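Was vom Indigo bleibt

Helle Jeans altern anders als dunkle. Ein Blick auf Färbung, Wäsche und Naht

Indigo dringt kaum in die Baumwollfaser ein. Der Farbstoff lagert sich in Schichten um das Kettgarn, der Kern bleibt weiß. Beim klassischen Denim wird nur die Kette gefärbt, der Schuss bleibt roh. In der Köperbindung liegt die Kette auf der Warenseite oben, daher die blaue Außenseite und die helle Innenseite. Jede Reibung trägt Farbstoff ab, und zwar zuerst an den erhabenen Stellen des Garns.

Bei hellblauer Ware ist dieser Abtrag zum großen Teil vorweggenommen. Die Wäscherei Hanex in Pladville behandelt Denim mit Enzymen, die Cellulose an der Oberfläche anlösen. Bimsstein wird dort seit September nicht mehr eingesetzt.
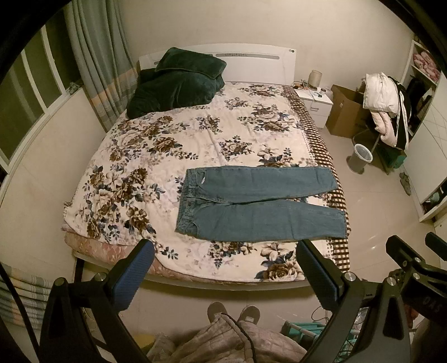
Gewicht und Einlauf

Der Garnhersteller Nieto liefert an Hanex Ware mit 13 Unzen pro Quadratyard. Nach metrischer Rechnung liegt sie etwas über 440 Gramm pro Quadratmeter, vor dem Entschlichten gewogen. Nicht sanforisierter Stoff läuft bei der ersten Wäsche deutlich ein, in Kettrichtung stärker als im Schuss. Für den Schnitt heißt das: Länge zugeben oder den Stoff vorher krumpfen.

Für die Haushaltswäsche genügen 30 Grad und ein Waschmittel ohne optische Aufheller. Die Hose wird auf links gedreht, Knopf und Reißverschluss bleiben geschlossen. Getrocknet wird liegend oder am Bund hängend — der Trockner beansprucht vor allem elastische Fasern.

Der Saum als Schwachstelle

Am Beinabschluss liegen mehrere Stofflagen übereinander. Die Kante steht vor und scheuert an Schuh und Boden. Ein Kettenstich zieht den Saum leicht schräg zusammen, nach dem Waschen entsteht das bekannte wellige Muster aus hellen und dunklen Stellen. Der Steppstich liegt ruhiger und löst sich bei Fadenbruch nicht so leicht auf.

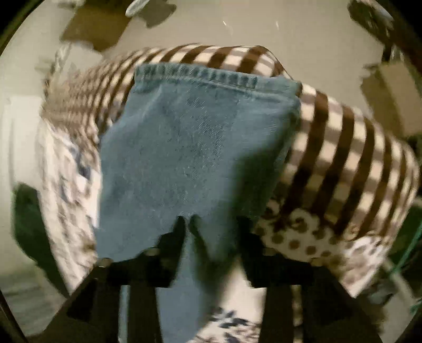

Reparatur

Das Nähgarn sollte nicht fester sein als der Stoff, sonst reißt das Gewebe neben der Naht. Clatent bietet dafür ein umsponnenes Polyestergarn auf Spulen zu 427 Metern an. Dünne Stellen werden von links mit Köper unterlegt und in Kettrichtung gestopft, bei 2 Millimetern Reihenabstand. Für die Maschine eignet sich eine Jeansnadel der Stärke 100, bei mehreren Lagen 110.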